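Teaching the arms to load a rack

Thursday, January 27, 2022
By Consuelo Tello

Since September, the kitchen automation group at Nolau has been trying to get a pair of robot arms to put cups into a dish rack. The group has four regular members and one table. Most of its week is spent with somebody steering the arms by remote control while the computer records what they do.

The work is part of Plunament, the project Nolau runs with the catering equipment firm Bellari. Bellari makes washing lines for hospitals and school cafeterias, and it wants to know whether the job at the clean end of the line, where people sort and rack what comes out, can be taught to a machine by showing it. The rest of us at Nolau hear the arms through the wall and see the booking sheet on the door. Several readers asked for an account of what goes on in there, so I spent two days with the group in January.

Abdelilah Morsy leads it. He came over from the packaging side, where robots are programmed the older way. An engineer writes down each position the arm has to reach, in order, and the arm goes to those positions until it is told to stop. It suits a carton that always arrives in the same spot.

"A cup doesn't arrive in the same spot," Morsy said. "Someone puts it down and walks off. If I write the positions for that cup, I have to write them again for the next one."

The group's method is to have a person do the task through the robot many times over. The operator moves a pair of handles, the arms copy the movement, and the software stores the joint angles, the gripper openings and the camera views together. One complete run of the task is called a demonstration. A program is then trained on the whole pile of demonstrations and is asked to produce the movements itself.

The cup task uses two plastic cups, one yellow and one pale green, with a wire dish rack between them and a wooden dowel resting in the rack. Brown paper covers the part of the table where the work is done. The paper cuts down glare from the white tabletop, and it can be changed when it gets marked. 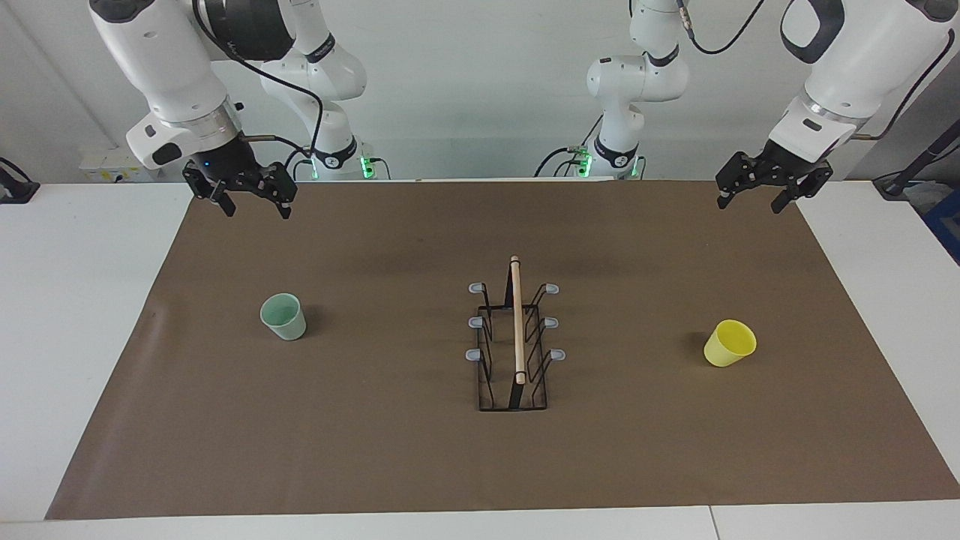

What the operator does

Hatice Ersoy has recorded more of the demonstrations than anyone else. She trained as a dental technician and joined Nolau in the finishing shop. Morsy asked her to try the handles one afternoon when the usual operator was away, and she has been on the group's roster since.

She sits at a desk to one side and works from a screen, although she can see the table if she turns her head. The group prefers that operators use the screen. The trained program will only have the camera views to go on, and if the operator relies on something the cameras can't see, the program has no way of learning it.

A session follows a set order. The second person on shift, usually Reda El Khatib, lays out the cups and the rack and steps back behind the line on the floor. Ersoy brings both arms to their start position and says "ready." El Khatib starts the recording and says "go." When she has finished, she opens both grippers, backs the arms away and says "done." He stops the recording and marks it keep or discard. Then he resets the table.

Resetting takes longer than people expect. The cups have to start in a different place from one run to the next, within an area set out on a printed sheet. They may be upright or leaning a little. The rack stays near the middle but can be turned slightly. If the layout were always the same, the program would learn that one layout and fail at any other, which happened to the group in its first month.

I asked Ersoy what was hard about it. She said the two hands were not the trouble, because she had worked with two hands all her life. The trouble was the lack of feeling. The handles do not push back when the gripper touches something, so she has to judge the grip by eye. A plastic cup gives a bit before it slips, and she watches the rim for that.

She also had to slow down. Her early runs were quick and full of small corrections, and the trained program copied the corrections along with everything else. It would reach a cup, hesitate, shift sideways and shift back, for no reason that had to do with the cup. Morsy threw those runs out and asked for smoother ones. Ersoy now rehearses a new layout once with the recording off.

The pile so far

The group has 523 kept demonstrations of the cup task. Another 76 were discarded in January alone, mostly for dropped cups and for runs where the operator paused too long. El Khatib keeps the discards in a separate folder with a note against each. He would like to use them later to teach the program what a bad grip looks like, but that work has not been scheduled.

The target for a good day is 50 kept runs between two people. They change places every hour or so. Operators get tired in the forearms and in the eyes, and tired operators produce runs that look fine on the day and cause problems in training. The group used to find this out a week later. Now El Khatib plays back the last three runs before each break, at normal speed, and the two of them decide whether to carry on.

He showed me how he goes through a recording. He doesn't look at the cup first. He looks at the path of the gripper on its way in and asks himself whether he could tell, halfway along, what the operator meant to do. If he can't, he doesn't think the program will be able to either. He also checks the cables, which have to move with the arms without dragging anything across the paper.

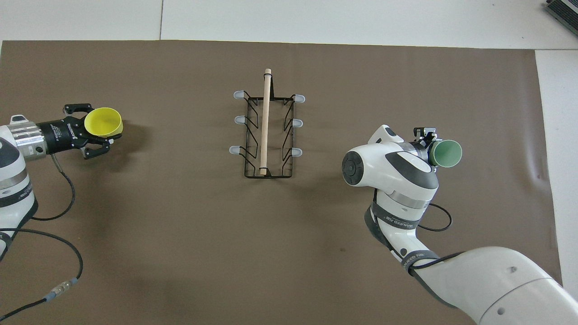

The other check is whether both arms are doing their share. Operators tend to favour one hand. El Khatib is left-handed and his first batch had the left arm doing nearly everything while the right one waited. The group now has a rule that each arm looks after the cup on its own side, and that neither reaches over the rack. It makes the runs easier to compare, and it keeps the arms from knocking together.

Moving them by hand

Remote control is not the only way to show a robot what to do. The arms can also be put in a free mode, in which the motors carry the weight of the arm and a person can take hold of the wrist and guide it. Huguette Bélanger, who looks after safety and training for the whole floor, uses this mode when she introduces new people to the equipment.

"They should know what it weighs and where it bends before they drive it from a desk," she said.

Each new operator spends a morning with her. They guide one arm at a time to a cup, close the gripper, lift, and put the cup down again. They learn where the elbow goes when the wrist turns over, and they find the positions the arm can't reach. Bélanger has them press the stop button several times while the arm is moving so that it becomes ordinary. After lunch they go on to the handles.

The group tried recording in free mode last fall. The results were good for a single arm, but the person guiding it was always standing in view of the cameras, and guiding two arms at once took two people who had to agree about everything. For the cup task they went back to the handles. Morsy still thinks free mode is better for jobs that need a firm push, such as seating a tray in a slot, and Bellari has asked for a trial of that kind.

How well it does on its own

The trained program is tested on Fridays. El Khatib sets out layouts that were not in the recordings, and the arms run without an operator. Bélanger or Morsy stands at the stop button.

Picking up the cups is the reliable part. The program finds the yellow one a little more easily than the green one, and the group puts that down to colour, as the pale green does not stand out much in the wrist camera views. Placing is less certain. The rack has narrow wire dividers, and a cup that comes in at a slight angle will sit on top of the wire when it should go between. An operator sees this and tilts the cup. The program sometimes tilts it and sometimes lets go.

The dowel was added to the layout before Christmas. It takes up part of the rack, and the idea is that the program should learn to work with something already in there, as it would have to on a real line. Ersoy's runs with the dowel are slower than those without it. The test results dropped when it was introduced and have been coming back up with more demonstrations.

Morsy would not give me a success rate for publication. The figure changes every Friday, he said, and he does not want one from January being quoted in the spring.

Software and storage

The recordings are managed with Tawfik, the in-house program that many of you know from the packaging cells. A new version went on the group's machines last week. It lets the second person mark a run keep or discard from a foot pedal, which frees up a hand for resetting the table. It also refuses to start a recording if any of the cameras has dropped out. Before that change, the group lost most of a morning's work to a loose connector at the back of the table, and did not notice until the files were opened.

Storage is the next thing to be sorted out. The camera views take up nearly all of the space, and the shared drive is close to full. If you have old project folders on it that you no longer need, please clear them by the end of the month or tell El Khatib that they can be archived.

Taking a turn

The group is looking for more operators. Everyone handles the cups slightly differently, and the program does better with a mix of people than with a large number of runs from one person. No background in robotics is needed. You would do the morning with Bélanger and then two half-day shifts, with your own supervisor's agreement.

I did the morning myself. I got the arm to the cup on my second try and put it down a good distance from where I had meant to. My session on the handles is booked for next week, and Ersoy has told me to keep my nails short and bring a cushion for the chair.

Names can be left with Bélanger or written on the booking sheet on the door.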